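Packing Small Items for the Clakidham Travel Kit
By Siham Ouazzani and Rafsan Miah, October

3. Method
The item list had 15 entries. Mass was limited to 316 g per kit. Long items were sorted by whether the working end needed a cover. The toothbrush was listed with its cap on, as the cap is wider than the handle and sets the slot width.
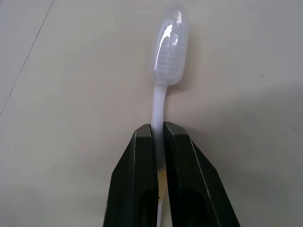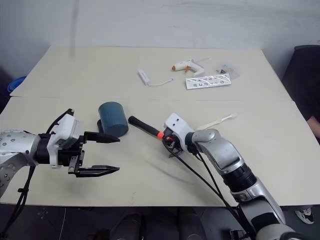 Slot length was set at 176 mm for all long items. Clearance at each end was 6 mm. Cylindrical items were assigned to the corners. Items that exceeded the slot were moved to the outer pocket and weighed separately.

Comments
Fanier: Does the 316 g include the pouch?
Siham Ouazzani: No, contents only.
Procházka: Table 2 is missing units.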